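Closuleo Community Kitchen — notice on shared tables, 7 April 2026.

The worktables will be cleared and wiped at the close of each session. Please return all utensils to the Bastley room.
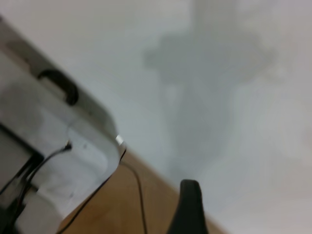
Tables may be reserved for up to 6 hours. Requests go to Hagos Gashaw.

Wooden blocks serve as spoon rests — please keep them on the tables. A spoon in use should lie across two blocks.

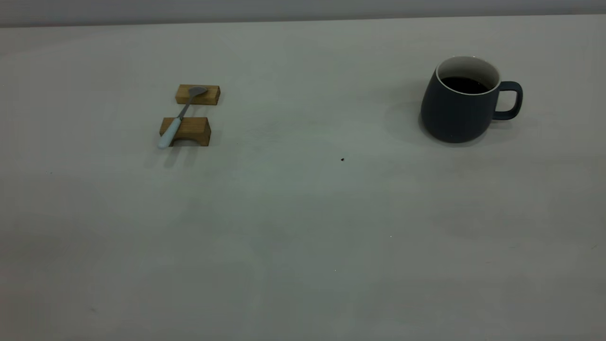

Marks that remain after wiping should be reported to the office. New table covers are expected in May.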